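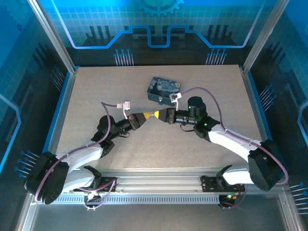 **Wojciech Krawczyk**
*Revetness workroom, April report to the Nunberg fund*

Dear all,

Thank you for your patience with this one. I had meant to write in March, when the second batch of panels was due, and then the panels didn't come and I kept thinking I'd wait one more morning so that I could give you good news along with the bad. They are here now, they are up, and I can finally tell you about a table that looks like the table we promised you.

For anyone who has joined since the last report, the grant pays for enclosed work tables at Revetness – a top, a frame, a backdrop on the inside, and enough airflow that the cabinet doesn't get stuffy over a long day. We asked for 3 of them. The first is finished apart from a few small things I'll come to, the second has its frame standing, and the third is still a stack of lengths leaning against the wall by the sink.

## The top

We went back and forth about the color for longer than I'd like to admit. The old tops were white, and everybody who spent an afternoon over one came away rubbing their eyes. Simões sent us a handful of offcuts and we left them out by the window for a couple of weeks and asked people to put a pencil mark on the one they liked. The beige with the speckle won easily. It is a calm thing to look at, it doesn't throw the light back at you, and small bright pieces stand out on it nicely, which matters a good deal when so much of what goes on at this table involves small bright pieces.

I did have one worry about the speckle, namely that crumbs and dust would hide in it. They do, a bit. We now wipe the top down first thing and again before locking up, whether it seems to need it or not, and that has become a pleasant enough habit. I've written the wiping into the opening sheet so it will outlast my enthusiasm.

## The frame and the front rail

The cabinet is aluminum, as in the proposal, and so is the rail across the front. You may remember that the drawing we sent you had a lighter rail there. Itent talked us out of it, and I'm grateful, even though it added 80 dollars to the order. Everything that gets bolted to this table gets bolted along that front edge, and a rail that flexed even slightly would have been a misery for years. We tightened it, left it overnight, tightened it again, and I check the bolts whenever I'm passing with a key in my pocket.

Under the rail there's the gray vent strip with its little slots. In the proposal this was going to be a plain strip with a few holes drilled by hand, and I had more or less volunteered myself for the drilling. The ready-made perforated kind cost hardly more and looks a great deal better than anything I would have managed.

## The backdrop panels

These were the cause of the delay, so I owe you the full story. The first set of blue panels came from the printer in two noticeably different blues. Each one was fine by itself, but side by side they looked like a shirt that had been patched. We sent them back with a note and a photo, the printer was very decent about it, and the replacements arrived in one wrapped bundle all from the same run. There was no charge for the second printing. We paid return postage on the first lot out of the workroom's own tea money, so you won't find it in the figures.

Now that they're up, I think the panels have done more for the table than any other part. The old corner had shelves behind it and coats behind the shelves, and whatever you were trying to look at had to compete with somebody's scarf. With the blue print behind the work, the eye settles where it should. Even visitors who have no idea what the table is for tend to stop and say it looks finished.

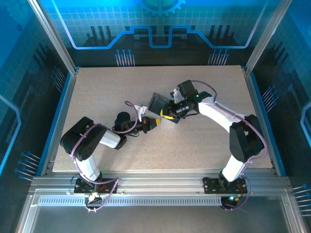
Dineo Potgieter read a draft of this report and asked me to be more forthright about the height. The top sits too low for anyone tall who has to lean in and pick something up from the middle, Dineo says, and if the second table is built to the same measurements we'll have paid twice for the same sore back. I'd also been told that the corners of the enclosure are hard to reach with a cloth, and that somebody ought to try cleaning them before deciding they're fine.

I have tried, and they aren't fine. Both points are fair and I should have raised them myself. On the height, the frame for the second table can still take longer feet, and I'd like to order those before we fix the top in place. On the corners, a soft brush with a bent handle does most of the job, and I'm looking for something better.

## Cables

A word about tidiness, as this was one of the questions that came back from you last time. Cables at the front of the table are the part I'm least satisfied with. The zip ties help, and they were cheap, but there is still more wiring hanging below the front edge than I want. My plan is a shallow tray that clips under the rail, open at the top so that things can be lifted out for a change and laid back afterward. I've made one out of cardboard to check the depth and it does sag, but the size is right.

## Money

We have $400 left on the materials line. I'd like to spend it this way, if you're agreeable:

- longer feet for the second and third tables
- the tray for the first table, and two more if it works
- a spare blue panel, printed in the same run as the next order so that the color matches

The tops for the other two tables are paid for already and Simões is holding them for us until we have somewhere flat to put them. The frames carry a 365-day guarantee from delivery, and I've put the paperwork in the green folder with yours.

## What comes next

The second table should have its top and panels by the time I write again. The third will depend a little on the room itself, as we need to move the sink shelf before there's a clear run of wall, and the person with the right drill bits is away until May. I would rather tell you that now than have you picture it going up next week.

If anyone from Nunberg would like to come and see the first one, please do. Mornings are best, any time after nine, and someone will put the kettle on.

With thanks and warm wishes,

Wojciech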